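Notebook, Plollura bench, 24 July 2020

Read the Fleltora proposal again this morning. It says the returns desk can go from 6 people to 2 once the arm handles sorting, and that the other four will "move to higher value work." No one has written down what that work is. Hamdia Seyoum asked for a job list in May and got a slide with arrows on it.

The number they keep quoting is 3,555 picks, all in the simulator. Fine, but picks of what?
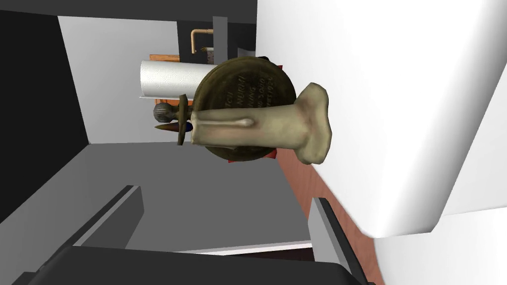
The returns desk handles odd stuff all day, and most of the skill is deciding what a thing is before you touch it. In sim we give the arm a mixed bag and score it on geometry. Take the medallion: you can read NURMI across the face, and there's a small dagger to the left of it and a long beige carved piece lying across the front. A person on the desk would stop at the lettering, look it up and put the item aside for the valuer. Our scoring has no field for that. It would file a medal and a jar lid the same way if they were the same size, and then somebody downstream gets to find the mistake. I'd like to know which of the two remaining people that is.

Went through the override log next. 692 entries, and the reason box is blank on far too many of them. Karagiannis wants to treat blanks as "no fault." I don't agree. Blank means the operator was busy. Left both versions in the sheet for now.
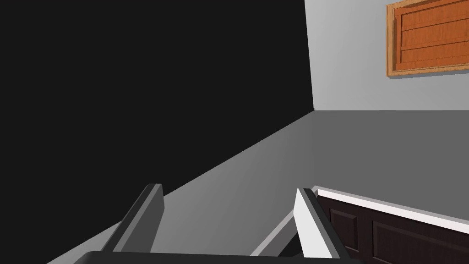

Who picks up the extra checking when the arm gets a call wrong?

The desk does, and the current plan gives them no time for it.

Hamdia says the clerks already think of it as minding the machine. Their targets are still written for sorting by hand, so every minute on an override counts against them. That needs fixing before any pilot at Anau, whatever the pick rate looks like.

To do:

- get the job list in writing
- make the reason box required, with short choices
- add a "set aside, ask a person" outcome to the scoring
- rerun the open-gripper approach toward the back corner, past the dark brown cabinet
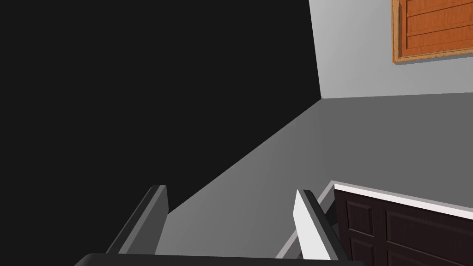
**Tatsuya Tamura**
Workshop lead, Plollura bench

Passing this to Hamdia for comments before it goes to Karagiannis. I'm not signing off on the staffing page as it stands. The technical pages I can live with, apart from the pick count, which should say "simulated" every place it appears. Still waiting on the shift rota from Anau.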